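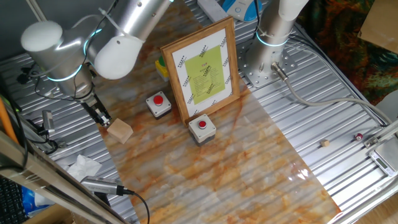
Règles d'utilisation des cellules à deux bras : questions fréquentes
Atelier Codwood, version de décembre

À qui s'appliquent ces règles ?
À toute personne qui lance un programme sur une cellule de l'atelier, y compris les visiteurs d'Arklow. La formation de 2 heures est obligatoire. Emil Sutter tient la liste des personnes habilitées.

Faut-il rester à côté de la cellule pendant un cycle ?
Oui, tant qu'un bras est sous tension. Les cycles sans surveillance sont réservés aux programmes validés par Libor Baláž.

Où placer les boutons rouges ?
Sur le plan de travail, à un endroit accessible sans passer la main sous un bras. On ne pose rien dessus. Si une tâche oblige à les déplacer, notez leur nouvelle position dans Onenura avant le premier mouvement.

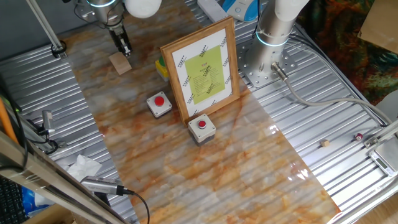

Pince au-dessus d'un bloc de bois, boutons rouges près du cadre.

Un bouton rouge posé sur la table remplace-t-il l'arrêt d'urgence ?
Non. Seul l'arrêt d'urgence raccordé au circuit de sécurité compte comme tel. Vérifiez-le à chaque prise de poste.

Quelle vitesse est autorisée ?
250 mm/s au maximum en apprentissage manuel. En automatique, la limite interne est de 600 mm/s, porte fermée.

Peut-on laisser des objets sur la table entre deux essais ?
Oui, s'ils figurent sur la fiche de la tâche. Mouchoirs, outils et emballages sont à retirer avant le départ du cycle.

Que faire si la pince lâche une pièce ?
Arrêter le cycle, attendre l'immobilisation des deux bras, puis ramasser. On ne rattrape jamais une pièce à la main.

Comment fixer les câbles ?
Le long du bras avec des colliers, en gardant assez de mou pour la rotation complète des axes. Sur la table, ils passent hors de la zone de travail.

Quand faut-il contrôler les pinces ?
Toutes les 2 000 prises, ou après toute collision. Le formulaire est le 533, à déposer dans Onenura.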